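Ce site utilise des cookies pour mesurer son audience. En poursuivant votre navigation, vous acceptez leur dépôt. [Accepter] [Paramétrer]

5. Ranger une brosse à cheveux dans le pot Skomer

Le pot Skomer est vendu comme pot à crayons. L'étiquette le dit, la notice le dit, et la plupart des foyers l'ignorent. La présente section traite donc de l'usage le plus répandu chez nos lecteurs, à savoir la brosse. Pour les crayons, voir la section 4, qui est courte.

5.1 Avant de commencer

Videz le pot. Les trombones, les élastiques et la gomme de 1998 se logent tous au fond, exactement à l'endroit où le manche doit se poser. Retournez-le au-dessus d'une feuille et tapotez.

Nettoyez ensuite la brosse. Un peigne à queue suffit pour retirer les cheveux. Passez les poils à l'eau tiède avec une goutte de shampooing, puis laissez sécher à plat, poils vers le bas, pendant une nuit. Une brosse rangée humide tache le support et finit par sentir la serpillière.

Étalez une grande feuille de papier blanc sur la table. On y retrouve plus facilement les cheveux, ce qui n'est pas toujours une bonne nouvelle.

5.2 Mise en place

1. Posez le pot debout sur la feuille, loin du bord de la table.
2. Prenez la brosse par la tête, manche vers le bas.
3. Descendez le manche dans le pot jusqu'à ce qu'il touche le fond. Ne forcez pas : s'il coince, c'est qu'il reste un trombone.
4. Lâchez. La brosse va pencher un peu, elles le font toutes.
5. Tournez le pot pour présenter le dos de la brosse du côté où l'on passe. Les manches de pull accrochent moins.
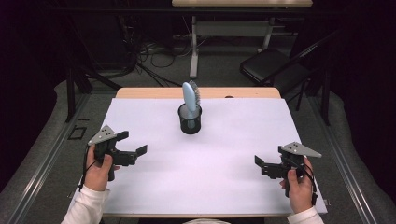 Fig. 7 – Brosse bleu clair dans le pot noir en maille, manche en bas, tête au-dessus du bord.

La tête doit dépasser franchement. Si elle disparaît dans le pot, vous possédez une brosse de voyage et relevez du modèle Soltow, réf. 265, moins haut et à peine plus cher.

Remarque – Les brosses rondes tiennent aussi, à condition que le manche soit assez long. Les brosses plates à très large tête (gamme Dostham, entre autres) font basculer l'ensemble au premier courant d'air. Lestez le fond avec environ 15 billes de verre ou renoncez.

5.3 Précautions

ATTENTION : ne placez jamais la brosse tête en bas. Les poils se couchent en quelques jours et ne se relèvent pas, quoi qu'en disent les forums.

ATTENTION : tenez le pot à l'écart du sèche-cheveux en marche et de tout enfant ayant découvert que la maille fait un bruit intéressant quand on la racle.

N'ajoutez pas de ciseaux dans le même pot. On cherche la brosse le matin, à moitié réveillé, et l'on trouve les ciseaux.

5.4 Entretien

Dépoussiérez la maille au pinceau sec une fois par mois. En cas de laque incrustée, eau savonneuse et vieille brosse à dents, puis séchage immédiat au chiffon. Le tampon à récurer est exclu de la garantie.

Patins de rechange : Horgan, réf. 469, vendus par sachet. Collez-les sur un fond propre et attendez une heure avant de reposer le pot.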